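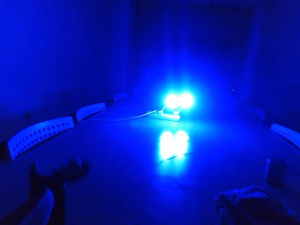 Blue after dark

I've become a bit of a bore about blue light. Two little round lamps on the long table, overhead off, and our plain old meeting room in Lornthorpe goes the colour of a swimming pool at 9 pm! I love what it does to a shiny tabletop (you get your glow twice) and even the white plastic chairs look rather glam.
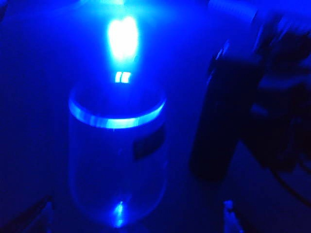 Pale, see-through things are my other favourite, so raid the cupboards for tall tubs and jars. Mine cost up to $17 each, and I'm already eyeing off more.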